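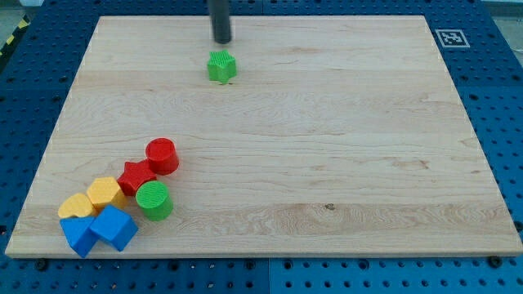
## Tuster backup box: questions I keep getting

**Do I need two drives?**
I'd say yes. Mine has 2, mirrored, and when one died in June I swapped it and carried on with my tea.

**Can I still use my old Bisgaard disks?**
You can, but copy everything off first! Setup wipes them (ask me how I know).

**Why can't I see my shared folder?**
Usually it's permissions. Log out, log back in as your normal user and check you've got read access – mine was set to "none" for ages.

**Is there a file limit?**
The Trodelel sync app stops at 1,000 files per batch, so I split my photos into 3 folders and run them one after another overnight.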